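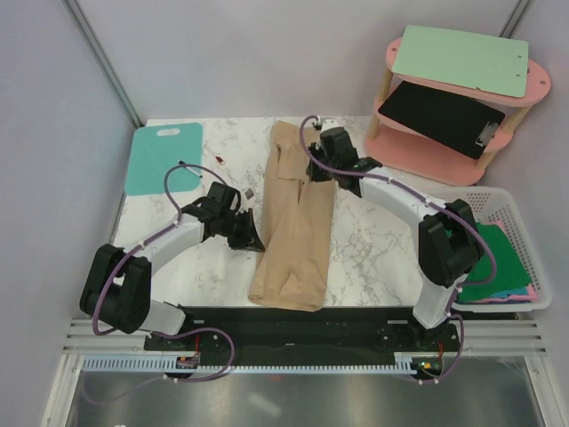

Bogdan Vasiliu has been mending hosiery and knitwear for 31 years, the last twelve of them from a narrow shop on Wostovska Street with one window and two sewing machines. Most of the work comes in by mail. In a good month he takes in enough parcels to fill the shelf behind the door, and in May, when people put away their winter things and find out what is wrong with them, the parcels go on the floor as well.

He learned the trade at Sukov, a hosiery mill that employed 752 people when he started there at nineteen. He was put in the mending room, where stockings and tights with small faults were fixed before they went on to be dyed.

"You sat under a lamp with a latch needle and a wooden cup," he said. "The stocking went over the cup, you found the dropped stitch, and you picked it back up row by row. The women who taught me could do a ladder the length of my hand in four minutes. It took me most of an hour at first."

The mill closed the mending room six years later. Faulty pairs were thrown away from then on, and the people who had fixed them were offered jobs in packing. Vasiliu packed for one winter and left.

He does not think the decision was a stupid one. The cost of knitting a pair of tights had dropped so far that paying someone to sit with it made no sense to the mill. "I saw the numbers. I would have closed it too, if it was my money. But then customers at home started to think the same way, and for them the numbers are different. A good pair costs what it costs. You want it to last two winters."

His repair charge for a plain ladder is less than the price of a sandwich, and he will turn down a job if the pair is not worth it. Very thin tights he usually sends back. Anything heavier he will try. The common faults are ladders at the thigh, holes at the big toe, and a waistband that has come away from the body. The waistband is the easiest of the three. He uses a narrow zigzag stitch and a polyester thread with some give in it, and tells people to expect it to outlive the legs.

Toes are harder. A darn in the wrong place makes a lump inside the shoe, and customers complain about lumps more than they complain about holes. Vasiliu runs the seam a little farther back when there is enough length to allow it. When there isn't, he works a flat graft under magnification, which he charges double for and does not enjoy.

Kwabena Mensah met him through one of those grafts. Mensah teaches textile conservation at an evening college and had a pair of stage tights from the 1950s with a split toe. Three people had told him to leave it alone. Vasiliu sent it back in nine days with a note asking what it had been washed in.

"I had to write back and say I didn't know," Mensah said. "Then he sent me a page and a half about washing."

The two men now keep a repair log together. Vasiliu fills it in by hand and Mensah types it up. It has 2,397 entries so far, each with the type of fabric, the fault, the method used, and whether the same item came back. Of those, 606 came back at least once. Mensah expected most of the returns to be failed repairs and was surprised to find that the bulk of them were new damage somewhere else on the garment.

"Bogdan was not surprised," he said. "He told me people mend a thing and then they wear it more."

The log has been useful in smaller ways. It showed that ladders starting near the thigh are often caused by the edge of a desk or a chair, always on the same side for the same customer. Vasiliu now writes a line about it on the return slip. One woman replied that she had sanded the underside of her desk drawer and had not sent him anything since. He seemed pleased about this, though he pointed out that it was bad for business.

Asked about washing, he gets up and takes a bag off a hook. His advice is cool water, a mesh bag, very little soap, and no fabric softener, which he blames for tired elastic. Tights should be dried flat on a towel, away from the radiator. He is against hanging them by the toes – the water runs down and pulls the waist out of shape – and against hanging them by the waist, for the same reason the other way around. He has no view on folding versus rolling. "Put them in the drawer. Keep rings and Velcro away from them. It's enough."

The older of his two machines is a Takagi that he bought from the mill when the mending room was cleared. Parts are hard to find. He has a second one in the cellar that he takes pieces from, and he thinks it will see him through to retirement if the feed mechanism holds. The newer machine, a Verex, is faster and he uses it for waistbands only.

He has had two apprentices. One moved away and one now does alterations on wedding dresses, which pays better. Mensah would like to run a short course at the college and has asked him to teach it. Vasiliu has said yes to one evening, provided the class is small and everyone brings their own lamp.

"You can't learn it by watching me," he said. "You have to drop the stitch yourself and go and get it."

The shop is open from ten in the morning until four. Parcels should include a return address and a note saying where the hole is.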